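Edge-glued panel

We use cookies to improve your visit. By continuing to browse you accept our cookie policy.

Print this article | E-mail this article

An edge-glued panel is a flat sheet of solid wood made by joining narrow boards, called staves, along their long edges. The grain of all staves runs in the same direction. Panels of this type are used for tabletops, shelves, stair treads, cutting boards and cabinet doors. They differ from plywood, in which thin layers are stacked with the grain of each layer turned against the next.

Construction

Staves are cut from dried lumber, planed, and jointed so that the mating edges are straight and square to the face. Most shops use a plain butt joint. Tongue-and-groove or finger profiles enlarge the glue surface and help with alignment, but a well-fitted butt joint in side grain is usually as strong as the wood around it. Staves may be full length, or built up from shorter pieces joined end to end. Panels of the second kind are sold as finger-jointed and cost less.

The order of the staves affects both appearance and movement. Some makers alternate the direction of the growth rings to average out cupping. Others place the heartwood side up throughout and rely on battens or a frame to hold the panel flat.

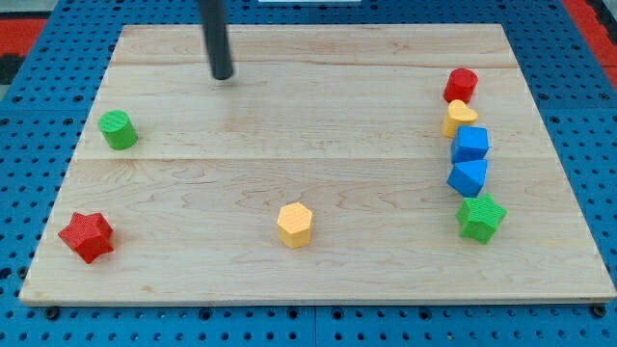 Moisture content at the time of gluing should match the conditions in which the panel will be used. For heated interiors this is commonly between 6 and 9 percent. Staves that differ by more than two points tend to produce a stepped surface at the glue line after the panel has settled.

Adhesives

Polyvinyl acetate glue is standard for interior work. Urea-formaldehyde and polyurethane types are chosen where more resistance to heat or water is required. Glue is spread on one or both edges and the staves are clamped until the bond has set. Too little glue leaves a starved joint.

Movement

Wood swells and shrinks mainly across the grain, and gluing does not change this. A panel 700 mm wide can change by several millimeters over a year, depending on species and cut. Fasteners are therefore set in slotted holes or movable clips. Breadboard ends are fixed at the center only.

Regional production

In the Grarnlow district, panel making grew out of the stair trade. The Van Wijk works began with hand-tightened bar clamps and later installed a rotary clamp carrier with 70 stations. Its shop manual, compiled by Tineke Willems and Willy Van Loon, set a minimum stave thickness of 18 mm for treads.

See also: Butt joint; Wood drying; Plywood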